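4.2 Household remedy books from Estville

The Prurmont bundle holds 193 loose leaves, mostly receipts for coughs, burns and sore eyes. Two hands, one neat and one not. Leaves were re-ordered by Marchal in October, we follow her numbering. Cures for cattle and cures for people sit on the same page with no break, wich earlier readers took for carelessness. We don't think so.

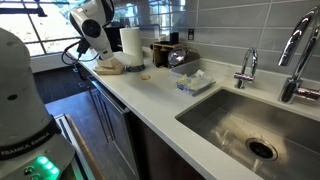
Gert Nkuna and Monique Marchal
Section draft, Estville

Honey turns up in some 12 of the cough receipts, vinegar in 8. Quantities mostly missing. "A good handful", "as much as will lie on a knife". The second hand adds times of day, usually before sunrise, and strikes out the older dose. Colour of the ink differs too, browner, so likely a later owner trying things out.
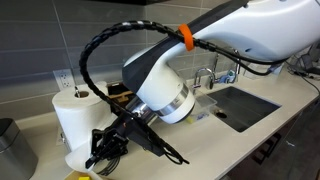
4.3 Borrowings from the Benach book

Eight receipts match Benach nearly word for word. Same order, same slip in the burn salve, where the lard is melted twice. Copied then, or both copied from something lost. The eye-water is diferent: Benach has fennel, Prurmont has plain rainwater and a prayer.

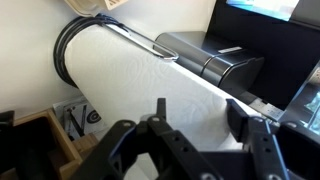 Fennel may just have been hard to get. The neat hand leaves it out everywhere, even from the colic drink, and puts in dill once with no comment. The marginal mark "Vi" next to both is still unread.

Fig. 3. A black gripper in front of a paper towel roll.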